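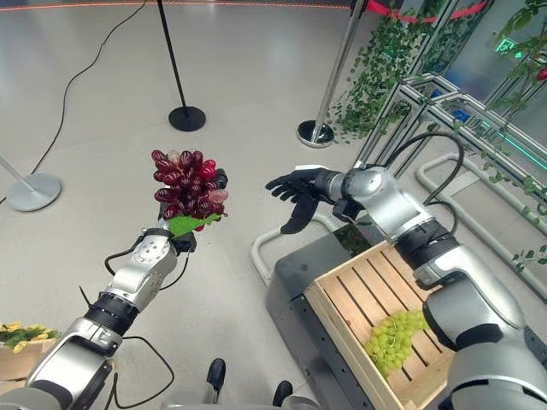

Why did the two-arm fruit handler at Zastmont stop in the middle of its run?
The controller lost the position signal from the right wrist for longer than its limit allowed, and the safety circuit then failed to hold the left gripper in its last state. The gripper opened when it should have stayed closed.

Fruit handling robot withdrawn after gripper release fault

Jan 11, 2018

Kullarura has withdrawn its Prirkico two-arm handling system from public running at the Zastmont exhibition hall following a fault in which a gripper opened without a command. Nobody was hurt. The fruit fell to the floor and the arms came to rest within their marked working area.

The company has also asked owners of the same controller version to stop all hand-to-hand transfers until new software has been fitted. Single-arm work may go on at reduced speed.

The fault took place during a grape handling run, in which the left arm holds up a bunch in its gripper and passes it to a five-fingered hand on the right arm. The hand is held open, palm up, to take the weight from below. It then lowers the bunch into a slatted crate on a stand. Grapes are used for the test as they are soft, uneven in shape and easily marked by too much pressure, and the bunch shifts its weight when it is tilted.

According to a notice sent to users by Kullarura, the handover is the only part of the cycle in which both arms depend on each other's position. During that stage the left gripper is allowed to open only when three signals agree: the right wrist must be in place, the palm must report contact, and the load on the left wrist must have dropped. At Zastmont the gripper opened when the first of these was missing and the other two were out of date.

The log gives the order of events. In cycle 362 of the run the position signal from the right wrist became noisy and then stopped. The controller is set to wait 400 milliseconds before it treats a lost signal as a fault. During that time it continued to use the last good values, which were left over from the approach. When the wait ended, the controller called for a protective stop. Both arms slowed and halted as intended. The gripper did not follow the same path through the software. It was sent a reset instead of a hold, and on this model a reset opens the fingers.

The right hand was 185 millimetres short of the handover point when this happened. The bunch therefore fell past it.

Van Hecke, the engineering firm asked to look into the fault, has examined the cable, the wrist and the controller. Its first findings, passed to the hall's safety office, separate the matter into two parts.

The first is the loss of signal. The cable to the right wrist runs outside the arm and is held in clips, with a free loop left near the elbow so that the joint can bend. Van Hecke found that one clip had moved towards the wrist, which shortened the free length beyond it. With the palm turned up and the arm reaching inwards, the cable was pulled tight at the connector. One contact had worn and gave a broken signal when the joint passed a certain angle. With the arm at rest the same contact tested as sound, so the morning check had not found it.

The second is the reset. Van Hecke repeated the stop on a bench with no cable damage at all, by switching off the wrist signal by hand, and the gripper opened each time. The firm treats this as the more serious of the two. A worn contact can be expected in any machine with moving cables. A stop that lets go of the load should not follow from it.

The reset command was added in a software update released in November. It was meant to clear a minor error in which the gripper stayed locked after the machine was switched on again, and staff had to free it with a hand tool. The change was tested with the gripper empty. It was then applied to every kind of stop, including those that take place with a load held. Kullarura says in its notice that the test plan for the update did not include a protective stop during a handover, and that this was an error on its part.

The emergency stop button is wired separately and was not affected. Pressing it cuts power to the arms and leaves the gripper closed under spring force. It was pressed after the fault, once the arms had already halted.

Questions have also been raised over distance. The hall's rules call for a barrier line between visitors and any arm able to move at working speed, and let trained operators stand nearer during set-up and loading. Van Hecke has asked for that permission to be looked at again. Its point is that the arms can be stopped quickly, but a load released at height is then outside the control of the machine. A bunch of grapes presents little risk of injury in itself. The same gripper is sold for jars and metal parts, where the result would be different. Fruit on a smooth floor is also a slip hazard for anyone who has to step in and clear it.

Until the review is complete, the following limits apply to Prirkico systems at Zastmont:

Handovers between the two arms are not allowed, with or without a load.
Single-arm lifts may be made directly above the crate only, with arm speed held at 70 per cent of the normal setting.
Operators must stay outside the barrier line whenever the drives are live. Loading is to be done with the drives off.
Cable clips are to be checked against the position marks before each run, with the wrist turned through its full range by hand.

Kullarura has a corrected version of the software under test. It removes the reset from all stops except a full restart, and asks the operator to confirm that the gripper is empty before the fingers open. It also shortens the wait for a lost wrist signal during handover and stops the controller from using old values for contact and load. The company has not given a release date. Owners who did not install the November update are not affected by the gripper fault, though the advice on cable clips applies to them as well.

A change to the cable route is being considered. One option is a clamp fixed with a screw in place of the present push-fit clip. Another is to move the connector back along the forearm, away from the part that turns most. Van Hecke has said it prefers the second — it takes the bending load off the contacts — but the change would need a new cover and could not be made on site.

The run that ended in the fault was also meant to provide figures on fruit damage, comparing bunches placed by the gripper alone with bunches passed through the hand. Those results have been set aside. The wrist signal may have been poor for some time before it failed, and the grip force during handover is worked out in part from wrist position. Kullarura intends to repeat the comparison from the beginning after the repair.

Users who have seen a gripper open during a stop are asked to keep the controller switched on and copy the log before restarting, as a restart clears the last set of signal values. Logs should be sent to the Kullarura service desk with the controller version and a note of what was being held.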